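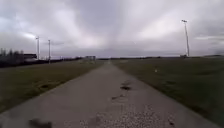 How to check a path before you spend money on it

Most advice on looking after a long paved path comes from people with something to sell. I have read the leaflets. They want you to pressure wash, seal, fill and seal again, and I doubt many paths need half of it. What a path does need is somebody walking the length of it with a stiff broom and a notebook.

What to take

A stiff outdoor broom, an old screwdriver, a stick of chalk, a bottle of water and a pencil. Leave the special "path inspection kit" in the catalogue. Keith Baxter lent me his and it was a screwdriver and some chalk in a zip bag.

Step 1. Walk it once without stopping

Go end to end at an ordinary pace and look well ahead. You are after the general feel of the thing: where your feet go rough, where you step sideways without thinking. Pick a dull day if you can. Strong low sun makes every pimple look like a crater, and I have seen a quote for 31 repairs that shrank to 5 once the clouds came over.

Step 2. Sort the dark patches
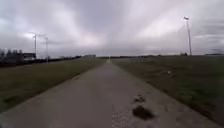

Dark marks cause more wasted money than anything else on a path. A dark mark may be mud, damp, rotting leaves, an old stain or a real hole, and from standing height they can look much alike. So sweep first. If it goes, it was dirt, and you have finished with it. If it stays, push the screwdriver in gently. Sound paving won't give. Crumbling paving will come up in grains, and you should chalk a ring round it.

Then pour a little water on the spot. If it sits there, you have a dip. A shallow dip is a nuisance in a frost and not much else. I would leave it alone, whatever the man from Hultine tells you.

Step 3. Look at the edges

Grass creeps in from the sides, and a path can lose a surprising amount of width before anyone minds. Push the broom hard along the edge to find where the paving really stops. Cut back with a half-moon edger if you must, though Samina Chaudhry swears by a plain spade and her edges look no worse than mine.

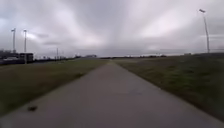 Slopes deserve more attention than they get. Water brings soil down with it, and the side under a bank is the first place I would expect silt. Where the grass rises on the right of the path and the left has only a flatter-looking verge, I'd start my sweeping on the right. Check again after heavy rain before you believe any of this, including from me.

Step 4. Wait, then decide

Go back in October and look at your chalked spots – you will need to chalk them again, it washes off. If a ring has grown, fill it. If it hasn't, keep your wallet shut for another winter.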